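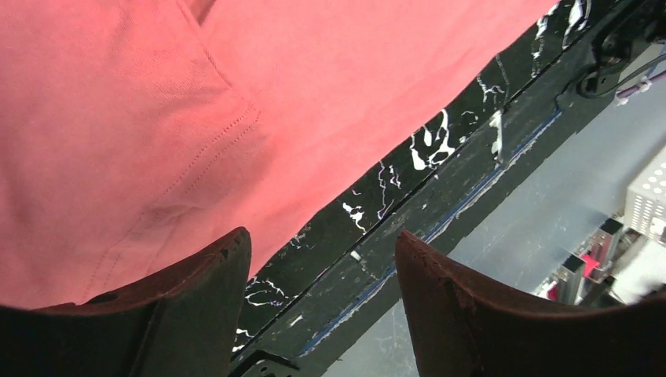 Pink knit on the black marble-pattern table.

Moved up to women's league from juniors – how do I survive preseason?

Posted by Darcy Kingi
Monday, January 29, 2024

I play Aussie rules for the Trotwood juniors, or I did until October, when I aged out. The senior women's side at Kukholm has asked me to come down for preseason. I said yes before I asked what it involved, which is how I've made most decisions in my life.

What it involves is a 3 km time trial on the first night. I'm quick over the first 20 yards and after that I'm a pedestrian. I've always played in the forward pocket, where you can get by on looking busy. The coach has already told me she sees me on a wing. I have seen the wing. It is very long.

So I'd like to know how much the time trial counts, whether I should tell them I'd like to stay forward or keep my mouth shut for a month, and how you cope with tackling grown women when you weigh what I weigh. Also the drive is 28 miles each way and I have one working headlight, but I guess that's a different forum.

Kimie Murakami

I've played nine seasons at this level and coached the backs for two of them, so take this as coming from someone who has been wrong in two different jobs.

The time trial matters less than you fear. The coach wants a starting number so she can run it again in six weeks and see if it has moved. I came in second to last in my first one and played the opening game. The girl who won it quit before Easter to do triathlons, and we all agreed she'd be happier there. What people do notice is walking. Go out slower than feels dignified and keep jogging.

On the wing business, keep your mouth shut, but only until the practice games. New players who announce their position in week one tend to get moved out of it on principle. Play where you're put. You'll learn where the ball comes from, which is handy when you do get back to the pocket. After that, ask her for ten minutes before training and say you'd like a quarter up forward. Ask for a quarter. Don't ask for the season.

Tackling is mostly feet and hips. Get close before you grab, get low, put your head to the side, and hang on to the arms so she can't get a handball away. If you dive from a yard and a half out you'll get a faceful of knee no matter what you weigh. Tell them on the first night that you've come straight from juniors and want extra time on it. Any decent club will pair you with someone sensible. If they pair you with the biggest unit at the club for a laugh, come and play for us at Dawber.

Fix the headlight.

flendeck_fullback

Just run more. I did 3 runs a week all summer and went fine. Also eat a proper lunch on training days, I didn't once and threw up on the boundary line in front of the president. Still get called Chunks.

wing_and_a_prayer99

Mostly agree with Kimie, except I'd tell the coach now that you've only ever played forward. You don't have to ask for anything. She might think you've run a wing before, and then you'll spend a month being yelled at for not knowing when to come off the fence.

The wing is good fun, by the way. Half the game you're on your own in acres of grass waving your arms and getting ignored, so if you've played forward pocket you've had the training. Start with two easy runs a week and some short hill sprints, and quit any of it if your shins get sore. I ignored mine and spent round one holding the water bottles.

Darcy Kingi

Thanks, all. Ran the 3 km around the reserve tonight as a test and was overtaken by a man pushing a stroller. Going to go with the early chat, then the quarter. Headlight is booked in for Thursday.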